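A visit to the Dalon shared workshop, Celville

I took the early bus out to Celville in July to see the robot arm build at Dalon, the shared workshop behind the old Mok furniture store. I'd read the group's build notes over the winter, and they had an open afternoon coming up, so I wrote ahead and asked if I could stay late and watch them work. They said yes and told me to bring lunch.

The workshop is a ten-minute walk from the station, up the hill and left at the tire shop. Look for door number 2102. The bell doesn't ring inside the back rooms, so knock hard or call.

Open afternoons start at noon. You sign in, pay a small fee toward the rent, and get a sticker with your bench section on it. The front half is wood and bikes. The back is electronics and the robot build, and most visitors drift that way after a while. There were maybe a dozen people when I came in and far fewer by the evening, when the talking stopped and I could see some work.

The project is called Narkell. The aim is a two-arm setup that can handle ordinary kitchen things on a tabletop – cups, lids, a kettle – and that a small group can keep running on evenings and weekends. The arms were bought secondhand. Everything around them was put together in the shop: the mounting, the wiring, the control software and the safety stops. The members I spoke to said the arms took up less of their time than the mounting did. Their first base was a workbench top, and it flexed enough that positions taught in the morning were off by the afternoon. They now bolt to a breadboard table with a grid of holes, and things stay where they put them.

Power was the other long subject. They keep anything that heats on a separate circuit from the controllers, after a winter of tripped breakers. Someone had taped a list of what may be plugged in where to the inside of the cabinet door, with several lines crossed out and rewritten. I copied it down for my own garage.

Software I can only report secondhand. A person guides the arm through a task, the positions are saved, and the arm is then run through them slowly with a hand on the stop. They have a rule of 10 clean slow runs before anyone is allowed to raise the speed. I asked how long that takes for a new task and was told around 2 evenings, more if the gripper fingers have to be changed.

The kettle work was what I had come for. A handle is a fair test for a gripper, as the curve gives it several ways to take hold and most of them tip the kettle. They work with the kettle empty. Water is a step they have put off until they trust the lift, and I didn't hear anyone in a hurry about it. The cord is a nuisance too. It drags on the table and pulls the base around, and the mat under the kettle is there to give the base a fixed spot to go back to.

Some practical notes if you go. Parking behind the building is for members only. The coffee is free but there is no food, and the nearest place to eat closes at 2. Closed shoes are required past the yellow line. Ask before you lean on any bench in the back, even one that looks idle, and keep your bag off the floor near the arms. The restroom key hangs by the front desk.

I stayed until they began packing up and caught the last bus with a few minutes to spare. They plan another open afternoon in the fall, and I've asked to be put on the list. I want to see how they get on with lids, and I still owe them a pair of clamps I carried off in my bag.

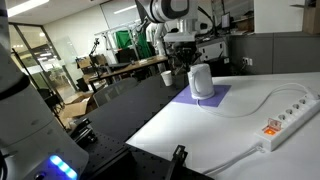 The clamps went back by mail the following week. If you want to visit outside an open afternoon, write first and say which half of the shop you're interested in, as the back room is only unlocked when a member from the build is in.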